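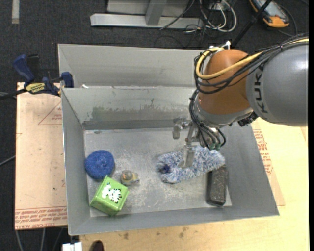
Metal bin with a few loose objects in the bottom

Looking After Dentures, Night Guards and Retainers at Home

Most of the trouble people have with a removable appliance comes from how it is washed and stored. The tips on this page cover full and partial dentures, hard and soft night guards, and clear or wire retainers. If your dentist gave you different instructions for your own appliance, follow those.

Before you start

Fold a hand towel and lay it in the bottom of the sink, then run two inches of cool water over it. Dentures are slippery when wet and a drop onto bare porcelain can crack the base or chip a tooth. Take out your drain basket only after the appliance is back in its case.

Keep a separate brush for the job. A soft denture brush with one large head and one small one is easiest to hold, but a soft adult toothbrush will do. Write the month on the handle with a laundry marker. Ours says February. When the bristles start to splay, move the brush down to grout duty and open a new one.

Daily cleaning

Rinse after meals when you can. Plain cool water is enough at lunch.

At night, brush every surface with a drop of mild dish soap, unscented if you have it. Go lightly on the side that sits against the gums, and get into the ridge where the edge curls over. For partials, hold the appliance by the base and brush the clasps one at a time. Never pick it up by a clasp. They bend a little each time and after a while the fit goes.

Regular toothpaste is too gritty for acrylic. Whitening paste is worse. The scratches are hard to see but they hold stain and odor, and they don't polish out at home.

Rinse well. Soap left in the corners tastes terrible at 6 in the morning.

Soaking

Full dentures should spend the night in water or in a soaking solution. Acrylic that dries out can change shape. Change the water every night, and wash the cup while you're at it.

Tablets are fine if you follow the package. Use warm water, never hot, and rinse the appliance under the tap before it goes back in your mouth. Do not chew or gargle with the solution.

White vinegar works on the chalky buildup that tablets leave behind. Mix equal parts vinegar and cool water, soak for half an hour, brush, rinse. Once a week is plenty. Skip vinegar on anything with metal in it unless your dentist has okayed it, and keep bleach away from metal altogether.

Soft night guards don't like long soaks. Brush, rinse, shake off the water and let the guard air dry on a clean paper towel before you close the case. A wet guard shut in a tight case will smell within a few days.

What not to use

Boiling water. The dishwasher. The microwave, whatever your uncle does with his. Rubbing alcohol, which can craze clear plastic. Baking soda used as a scrub, though a pinch dissolved in the soaking water is all right. Household glue of any kind.

That last one deserves another line. Rhiannon Gittins wrote in after gluing a crack in her lower plate with the tube from her junk drawer. The repair lab had to grind out the glue before they could start, and the bill came to nearly $56 more than the crack alone would have cost. Put the pieces in a zip bag with a damp paper towel and call the office.

The case

Wash it daily with dish soap and hot water (take the appliance out first) and leave it open on the rack. Check the hinge for black specks. If they don't come off with a cotton swab, buy a new case.

Choose a bright color. Clear cases disappear on a nightstand, and white ones get thrown out with the napkins in restaurants. Hnat Tymoshchuk ties a loop of red yarn through the vent hole of his so he can find it in an overnight bag.

Label the case with your name and phone number before any hospital stay. Use a paint pen and let it dry overnight — regular marker washes off.

Pets

Dogs love retainers. Keep the case closed and in a drawer, well back from the edge of any table. If a dog has chewed an appliance, don't try to trim the rough parts and wear it. If any of it is missing, call the vet as well as the dentist.

Travel

Pack the case in your carry-on, with a travel-size bottle of dish soap and the small brush in a separate bag. Where the tap water isn't safe to drink, rinse with bottled water.

When to call the dentist

Sore spots that last more than a couple of days, a new click when you chew, a crack of any size, a clasp that feels loose, or buildup you can't brush off. Bring the appliance with you to every checkup, including your night guard. Many offices will run it through the ultrasonic cleaner while you're in the chair if you ask at the front desk.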